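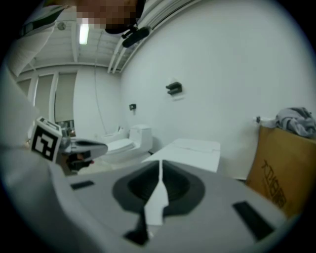 Section 4. Restroom Fixtures: Setting Up, Daily Care and Closing

4.1 Purpose of this section

This section applies to all rooms in the Plakier building in which toilets and urinals are installed. It sets out how the room is prepared before cleaning, the order in which the fixtures are cleaned, and the condition in which the room is to be left. It replaces the loose sheets previously kept with the supply table.

Questions about the procedure are to be directed to Melati Tambunan, Facilities Office. Questions about cleaning products are to be directed to Hauke Böttcher, Supplies, extension 1325.

4.2 Before you begin

1. Read the room card. If the card shows an open repair, do not clean the fixture concerned until you have spoken with the Facilities Office.

2. Place the floor sign at the entrance, where it can be read from the corridor.

3. Switch on the ceiling lights and let the fan run.

4. Wash your hands, dry them fully and put on gloves. Check each glove at the fingertips and between the fingers. A glove with a split is to be thrown away, even if the split is small.

5. Wear closed shoes with a firm sole. Sandals and open-backed shoes are not permitted.

CAUTION: Never mix cleaning products. Bowl cleaner and bleach must not be used on the same fixture during the same visit. If you notice a sharp smell, leave the room, keep the door open and call the Facilities Office.

4.3 Preparing the table

Each room is provided with one table for cloths and small supplies. The table is a clean surface at all times. Items that have touched a fixture or the floor may not be returned to it.

1. Wipe the tabletop and allow it to dry.

2. Lay out the cloths to be used for tanks, lids and seats. Use a separate cloth for each toilet.

3. Place tubes and bottles with the caps closed and the labels facing up.

4. Hang the used-cloth bag from the cart, never from the table.

Note: Cloths are sorted by use, and the color chart is posted inside the supply closet door. Colors have changed twice under earlier suppliers, and the chart dated July is the only valid one. Where a cloth does not match any color on the chart, set it aside and ask.

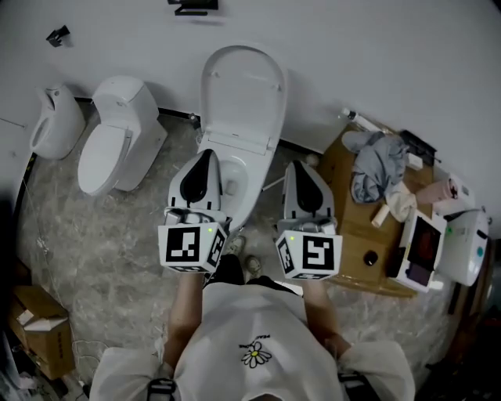 4.4 Raising and lowering the lid

The lid and seat are the parts most often damaged during cleaning. Most repairs entered in the Preto maintenance log concern a loosened hinge, and the greater number of these can be avoided by careful handling.

1. Stand facing the toilet with both feet flat on the floor. Do not lean over from the side.

2. Take hold of the lid at the front edge and raise it steadily until it rests upright. Do not let it drop back against the wall or tank.

3. Check that it stays up without support. If it falls forward, lower it, enter "lid" on the room card and continue with the outside surfaces only.

4. Raise the seat separately when the bowl is to be cleaned.

5. When finished, lower the seat first and then the lid, keeping hold of each until it is fully down.

CAUTION: Keep your fingers away from the hinge while the lid is moving.

4.5 Cleaning order

Work from the cleanest surface to the least clean. The order is the same for one-piece toilets and for models with a separate tank.

1. Apply bowl cleaner under the rim and leave it for the time given on the label.

2. Wipe the top and sides of the tank, then the flush handle or button.

3. Wipe the outer face of the lid, then the inner face.

4. Wipe the seat on both sides, including the small bumpers underneath.

5. Brush the bowl, beginning under the rim and ending at the drain. Flush with the brush held inside the bowl so that it is rinsed.

6. Wipe the rim with a fresh part of the cloth.

7. Wipe the outside of the base down to the floor, including the back where it can be reached.

8. Place the cloth in the used-cloth bag before moving to the next fixture.

Urinals are cleaned last. Wipe the top and outer sides, apply cleaner to the inner face, brush, and flush. Do not pour cleaner directly onto the drain cover.

Note: Abrasive pads and powders are not to be used on glossy surfaces. Scratches hold dirt and cannot be polished out. For mineral marks, apply the paste described in Section 2 with a soft cloth - light pressure is enough - and rinse well.

4.6 Walls, baseboards and floor

1. Wipe splash marks from the wall behind and beside each fixture.

2. Run a damp cloth along the baseboard, starting at the corner farthest from the door.

3. Sweep, then mop toward the door. Stone-patterned floors hide water well, so look along the floor at a low angle to find wet areas.

4. Leave the floor sign in place until the floor is fully dry.

Fixtures mounted high on the wall are not part of daily care. They are dusted monthly by Tolera Woldegiorgis or Demyd Bilyk using the long-handled duster. Staff are not to stand on a toilet, tank or table to reach them.

4.7 Closing the room

1. Confirm that all seats and lids are down.

2. Clear the table of used paper and close all caps.

3. Remove your gloves by turning them inside out, discard them and wash your hands.

4. Enter the time and your initials on the room card.

5. Report any leak, crack or loose part on Form 83. Forms are kept in the tray outside the Facilities Office and are collected daily at 4 p.m.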